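Swapping the desk phone

The old analog line came back into service in January, after the internet provider dropped its voice add-on and I decided a plain corded set was the cheapest fix. I had two in the storage bin. One had a dead hook switch. The other is off-white, has the keypad in the handset, and only needed cleaning and a new cord.

Before putting it on the desk I checked the basics. Ringer equivalence was never going to be a problem with one phone on the line. The wall jack is 656 cm from the desk along the baseboard, so the cord that came with the set was useless. I bought flat four-conductor cable from Sorkari, crimped the ends myself, and tested for continuity. The first crimp was reversed. Polarity doesn't matter to most modern sets, but an older one may give dial tone and then refuse to dial, and I lost an evening to that.

Cleaning took longer than wiring. Beige plastic of this age picks up grime in any molded ridge, and the grip section of a handset is all ridges. Dish soap on a soft toothbrush does most of it. Isopropyl is fine on the keys if you go easy on the printing. Keep both away from the microphone hole.

Desk layout was the last item. The work surface is a Stivholm in pale wood, and I like as little on it as possible. The artificial flowers keep their corner, since Isabelle Cormier gave me those and visits often enough to check.
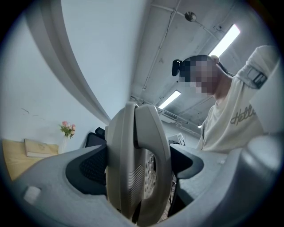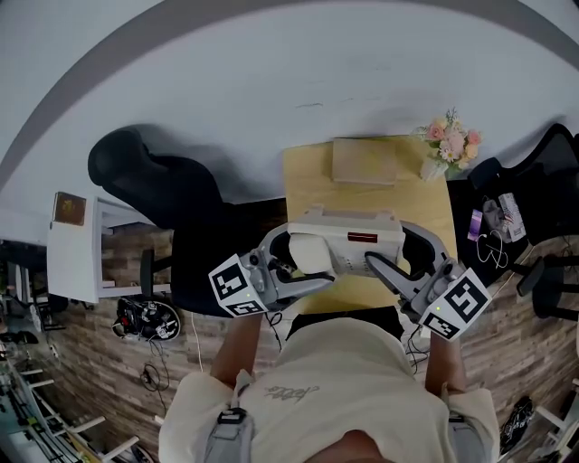

Handset upright in the first, white plastic unit over the desk in the second.

Placement comes down to which hand you write with. I write with my right, so the phone goes on the left and the cord drops behind the desk without crossing the notepad. Elias Tarawneh has his the other way around and drags the cord through his coffee.

Two small things I would do again. Stick-on rubber feet stop a light base from sliding when the cord pulls. I used the Plurnent ones, a bag of 100, which leaves me with a lifetime supply. And label the number. I can never remember mine, and neither can anyone who borrows the desk.

Still open: there's a faint hum on the line in the evening. It goes away with the desk lamp unplugged, so I suspect the dimmer. I have a ferrite to try on the cord first. Kelechi Usman thinks the cable runs too close to the power strip, and moving it means pulling the clips off the baseboard again.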